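Category: Bimanual manipulation > Stiltus set-up guide > Section 6

6. Recording and scoring the garment flattening task

This section covers the flattening stage only. Folding and stacking use a different scoring sheet and are dealt with in section 7. The arms must already be calibrated (section 3) and the Matar recorder must be running on the control computer before you start.

The method follows the one set out by Abrehet Ejigu in the Jorninard study. The policy is trained on teleoperated episodes in which both arms work on one garment at a time, and is scored on garments laid down in a random state. The full training set is 2766 episodes. Of these, 1195 start from a crumpled pile and the rest from a partly opened state.

6.1 Before the session

1. Clear the table of tools and loose cable ties. Brush the cover to remove lint.
2. Move both arms to the rest pose and open the grippers.
3. Check the status light on each arm. If either is unlit, go back to section 3.4.
4. Set the recorder to 60 seconds per episode. Longer episodes are cut at the limit and marked as incomplete.
5. Load the garment list in Pluton and confirm that the first entry matches the garment in your hand.

Note: Garments should be clean and fully dry. Damp knit clings to the table cover and changes the result.

CAUTION: Keep hands outside the reach of the arms once the recorder is armed. The stop button must be within reach of the person scoring.

6.2 Recording an episode

1. Drop the garment from chest height onto the middle of the table. Do not straighten it.
2. Press Start in Pluton and wait for the tone.
3. Bring one gripper to the nearest free edge and close it on the cloth. Avoid taking two layers unless the garment has to be turned over.
4. Use the second gripper for the opposite corner where the reach allows. If it does not, pull with one arm and keep the other open and clear of the cloth.
5. Draw the edge outwards along the table. Keep the lift low – a high lift lets the free end fold back under itself.
6. Release, move both grippers clear, and press Stop.

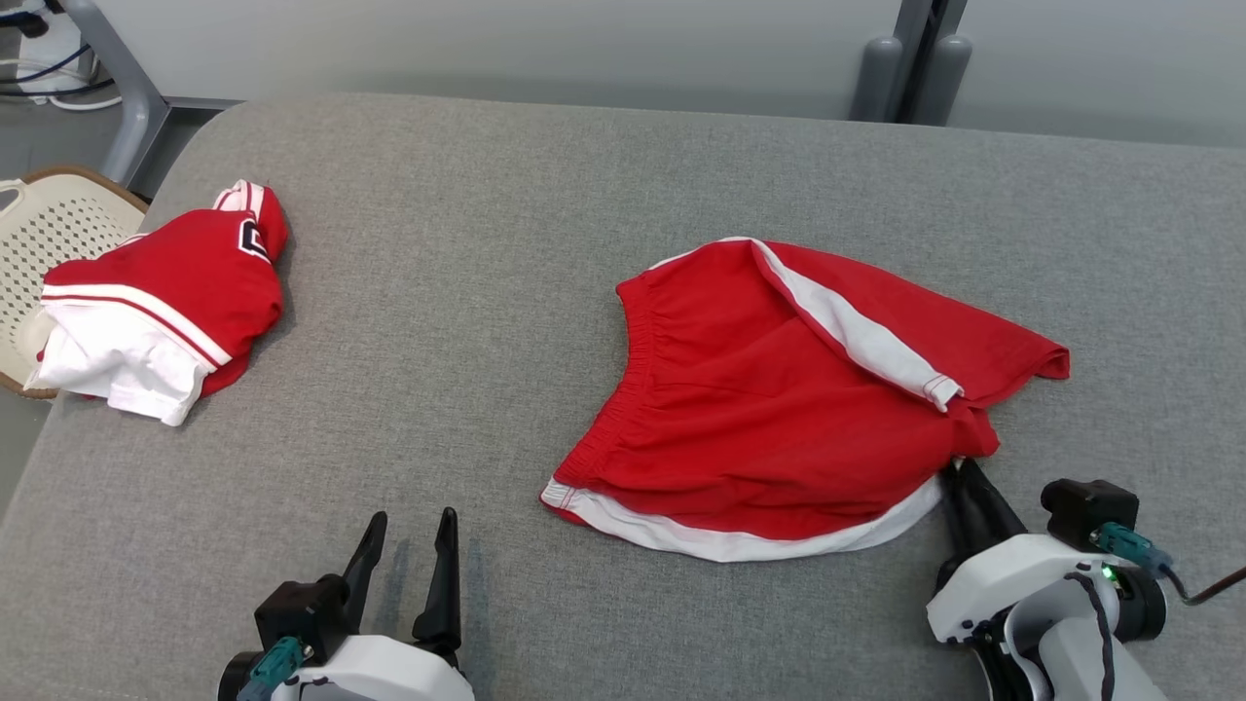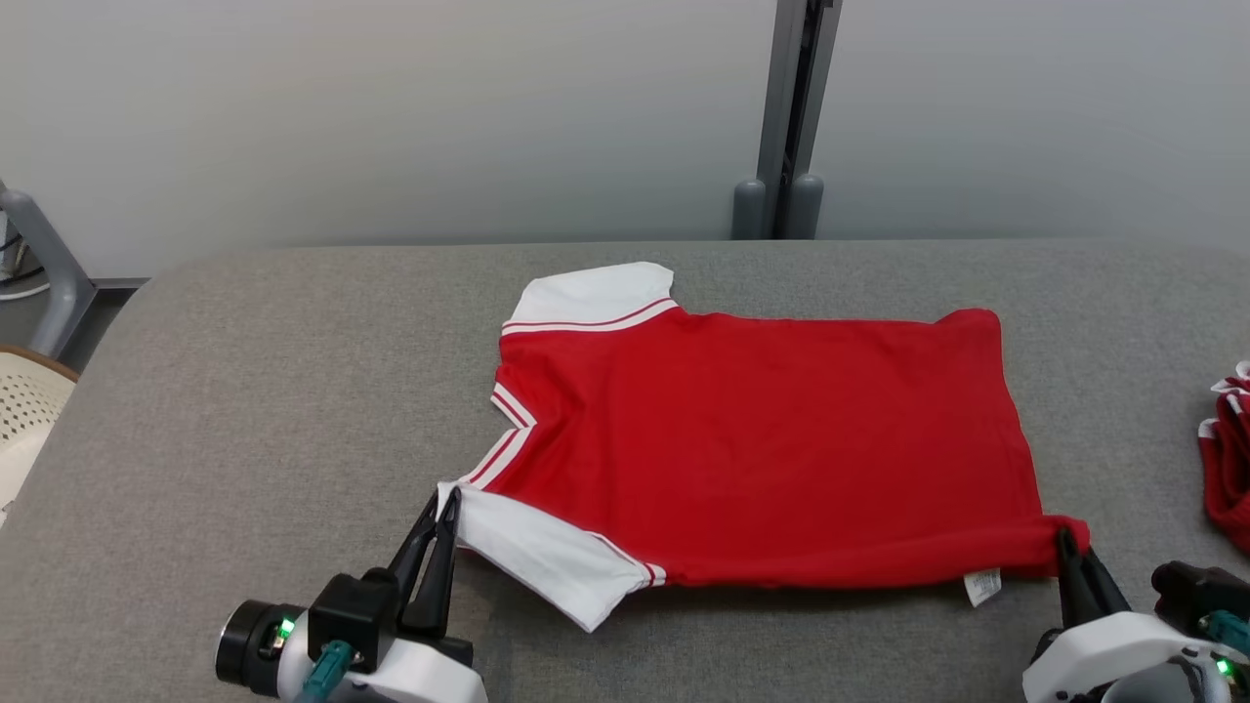

Grasp state is logged separately for each arm, and the two values must never be merged into a single "in contact" flag. In the early Stiltus releases they were merged, and the policy learned to close both grippers at the same moment whatever the garment. Label one-arm and two-arm holds as different classes. With the red shorts, the right gripper has hold of the cloth while the left stands open over the bare cover, so the label is R only. With the white-sleeved shirt, both grippers are closed on the fabric, one where the lower sleeve meets the body and the other at the hem, and the label is LR. A bunched fold between the fingers still counts as a valid grasp. It is entered under "gather" on the scoring sheet and does not change the class.

6.3 Scoring

1. Score from the last image of the episode, after both grippers have moved clear.
2. Trace the outline of the garment with the polygon tool. Leave out care labels that stick out past the seam.
3. Divide the traced area by the reference area stored for that garment. Enter the result as coverage.
4. Mark the orientation of the collar or waistband as left, right, near or far. Orientation is recorded but is not part of the score.
5. If a sleeve or leg is folded under the body, enter a fault even when coverage is high.

Note: Reference areas are measured by hand with the garment pulled flat. Measure again after washing, as knit fabrics shrink.

6.4 Expected results

The test set holds 192 trials. With grasp states kept separate, the policy reached the coverage threshold in over half of them. With the merged flag it did clearly worse on tops, and there was little difference on shorts. Sleeves account for most of the remaining faults. If your own result falls well below this, check the label classes before you retrain.

Comments

tk_bench: Step 5 in 6.2 could give a height. We settled on two finger widths and the hem stopped flipping back.

Morwen: Does the polygon tool keep the trace if Pluton is closed before you save? Lost a whole Sunday of outlines.

tk_bench: No. Save after each garment.

r.oduya: Same drop in coverage here with the November build. The label file had gone back to the single flag after the update.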